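Newsletter > Around the House > Laundry and Linens

Putting the fleece away for the season

4 min read

The fluffy things are the hardest part of a winter closet. Sweaters fold flat and stay flat. Fleece and plush don't, and by January most of us have a pile of it on the end of the bed or over the back of a chair. Rasha Najjar asked in the last issue how other readers deal with theirs, and we had enough replies to fill this space.

Start by laying each piece out on the bed, one at a time. It gives you room to see the whole thing and smooth it with your hand. Check the seams and the cuffs, if it has any. Pick off lint and hair now, before it gets pressed into the pile for months. A soft clothes brush does this better than a sticky roller, which tends to pull.

Next look at the trim. Cords, toggles, beads and bows are what usually go wrong on these pieces, long before the fabric wears out. Pull the drawstring so both ends hang even and tie a loose knot if it slides easily. If there are beads on the cord, give each one a light tug. One that moves too freely can be fixed with a small knot under it or a couple of stitches in matching thread. 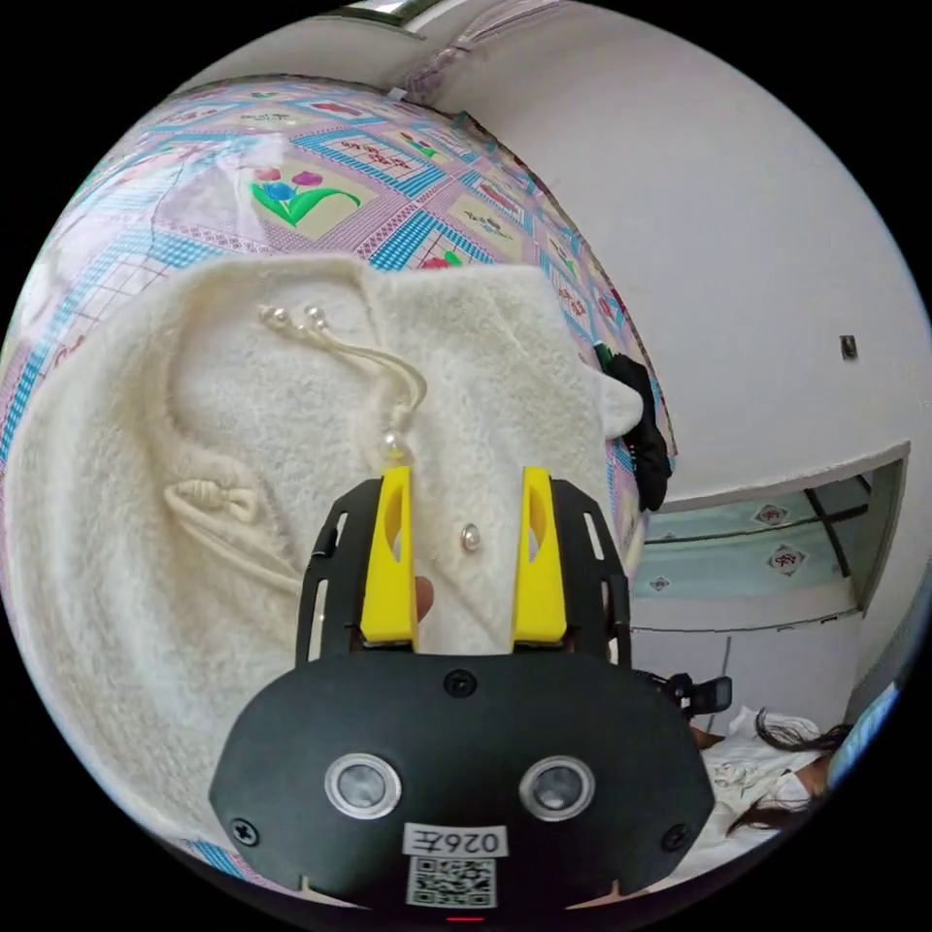
Wash anything with beads inside out, in a mesh bag, on cold. Tomomi Tsuchiya puts hers inside a pillowcase and closes it with a hair tie, and she has not lost a bead yet. Skip fabric softener, as it coats the fibers and leaves them flat. Skip the dryer too. Lay the piece on a towel, shake it once when it is half dry, and turn it over. Cream and white fleece should go in a load by itself, even if that means a small load.

Fold loosely. Two folds are enough for most pieces. Tuck the cord to the inside so it doesn't leave a line in the pile or catch on whatever is next to it. Heavy things go at the bottom of the bin and fleece on top. Kohei Tanabe wrote in favor of vacuum bags, and they do save a shelf, but plush comes out of them creased and takes a day or two to recover. A cotton bag or an old sheet works fine.

Plush bags can be stored the same way. Empty them first, including the bottom corners. Stuff them with a T-shirt if you want them to hold their shape, and leave the drawstring open.

Wilson Grajales would like to know how to get candle wax out of a fleece throw. Replies by the end of the month, please, and we will print them in the next issue.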